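Can a machine do my chores yet? Questions and answers

Updated 6th September

Many people write to us with the same questions, so I have collected them on one page. I run a small site about home and workshop automation. I do not sell machines. English is my third language, so please forgive a sentence that walks a little strangely.

Is there a robot I can buy today that folds my laundry?

No, if you mean a machine that takes a mixed heap from the bed and gives back finished piles. There are folding machines for hotels and industrial laundries, and they are good at sheets and towels, when a worker feeds the corners in. For a home with jeans, baby clothes and one sweater that nobody wants to iron, I don't know a product that I would tell my sister to buy.

Why is laundry so difficult, when cars can almost drive alone?

A plate has the same shape every time you take it. A shirt has a new shape each time you drop it. The machine must find an edge, decide if it is a hem or only a fold, and then take one layer of cloth and leave the second. Two dark garments which lie together look like one garment, also for me in the evening.

Denim is a separate question. It is thick and heavy, so it does not slip out of shape so easily, and a gripper can feel that it has something. But the weight pulls. If you lift jeans by one leg, the other leg decides where everything goes.

How do the machines learn it?

The most common way at the moment is from people. A person does the chore with a tool in the hand which has the same fingers as the robot will have. A camera sees what the fingers see, and later a program learns from many such recordings. The advantage is that you don't need to bring an expensive arm into each bedroom. You bring the tool, and you fold the family's clothes on the family's bed, with the flowered cover and the heap that is waiting beside it.

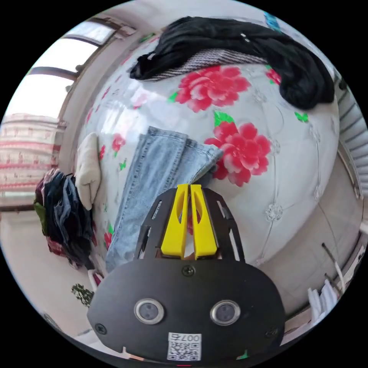
Omon wrote to us under the July version of this page: I have worked in a laundry for many years and I don't believe in it. Folding is the small part. You check pockets, you smell if it's clean, you see a stain and put the thing back. If your robot folds a dirty shirt perfectly, I must unfold it, wash it, and fold it again, so who saved the time?

I agree with more than half of this. The folding and the judging are two jobs, and most research today is only about the first one. Pockets are a good example. I looked for a home robot that checks pockets before washing and I have not found one. My answer to Omon is only that a person who cannot bend or lift well may be happy to do the judging and let the machine do the folding. For a professional laundry the calculation is different.

How many recordings are necessary?

It depends on the chore, and be careful with anybody who gives one number for everything. Onodero, a small company that I visited for this site, told me they used 2,000 recordings of folding trousers before their arm could do it on a table with good light. Then they moved the table to another room and the results became worse. They collected 3,000 more in different homes, and it became better, but not perfect. Their engineer said the beds were the worst place, because a mattress gives way under the hand and a patterned cover confuses the camera.

Which household chores are already solved?

Vacuuming a flat floor, more or less. Washing dishes and clothes, if you remember that the dishwasher and the washing machine are also robots in a way, only very old and modest ones. Mowing a simple lawn. You will notice that in all these cases the human still prepares the work: we pick up the socks, we load, we unload, we take the toys from the grass.

And which are not solved?

Everything before and after. Collecting clothes from the floor, sorting them, turning sleeves to the right side, folding, putting into the correct drawer. Making a bed with the blanket straight. Cleaning a bathroom around bottles and brushes. Cooking a normal dinner in a normal kitchen, where the lid is always somewhere else.

What about shop floors? Are they ahead of homes?

Yes, because in a workshop you can change the room for the machine. At Bruten, a shop that makes small metal brackets, an arm takes parts from a tray and puts them into a press. The tray is always in the same place and the light never changes. It works through the whole shift with one person who looks after it and the machine beside it. But when the parts come mixed in a box, with oil on them, a worker still sorts them by hand. They tried the arm for this job for 6 weeks and gave it back to the people. I like that they tell it openly.

Packing soft goods is somewhere in the middle. Putting a folded towel in a bag is possible. Folding the towel fast enough to pay for the machine is where many projects stop.

How slow is "slow"?

In one demonstration I watched, an arm needed 35 seconds to fold a single small towel, and the towel was already lying flat. A person does it while talking on the phone. Slow is not always bad at home — if the machine works while you sleep, who cares — but it must be quiet and it must not need you. When it stops and waits for help after every third garment, you will do it yourself and go to bed.

Many videos are also played faster than real life. Look in the corner for a small "x4" or "x10". If there is a person in the background, look how they walk.

Why do the researchers use only two fingers and not a proper hand?

Two fingers are simple, strong and cheap to repair, and you can do surprisingly much with them. Hold a pen in your fist with only thumb and first finger free, and try to fold your own trousers. It goes. What you will miss is the flat palm, which we use all the time to smooth the cloth, and the small rubbing movement which separates two layers.

A pinch at the waistband is a popular beginning for jeans. There the cloth is thick, the edge is clear and the garment hangs in a way that can be predicted. The belt is a complication. When it is left in the loops, it makes the waist stiff on one side, and the buckle is heavy. We usually take it off before washing, but at home there are always trousers which were worn for two hours and go back to the pile with the belt in them. A machine for real homes must accept this. 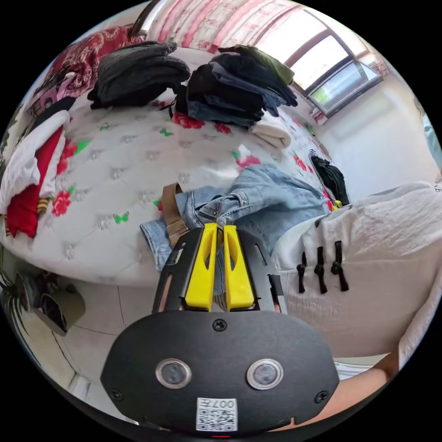
The button has its own difficulty. If the fingers close on metal, the grip feels firm but can slide, so it is better to move a little to the side. A person corrects this without thinking. For a program it must be somewhere in the recordings, including the ones where the first grip was bad and had to be repeated. Some teams throw away such recordings because they look ugly. I think this is a mistake.

Will my clothes be damaged?

With a soft gripper and cotton, probably not. With knitted wool, lace or anything with small beads I would not try. Ask the maker what force the fingers use and if they stop when something pulls. If the seller does not understand the question, you have your answer too.

Is it a privacy problem to have recordings made in homes?

It can be. A bedroom shows a lot about a family. If somebody asks to record chores in your home, ask in writing who keeps the video, for how long, and if you can have it deleted later. Put away letters, medicine and family photographs before they come. A serious project will not be offended.

I have a small laundry business. Should I wait for robots or hire a person?

Hire the person. If a machine for your work becomes available, you will need somebody who knows the work to teach it and to check it. The Azimi laundry bought a feeding machine for flat sheets last year and kept all the staff for shirts and trousers, and they are content with it.

When will it be normal at home?

I don't give a year. I gave one before, on the old version of this page, and I had to take it down. I would watch three things: does the machine work in a home it has never seen, does it continue after a mistake without calling you, and can a usual family pay for it. At the moment I have seen the first one sometimes, the second one rarely, and the third not at all.

Can I send you my own question?

Yes, use the form at the bottom of the page. Please write which chore you mean and how your room looks — carpet or tiles, a table or only the bed — because the answer often depends on it. I read everything, but in the holidays I am slow.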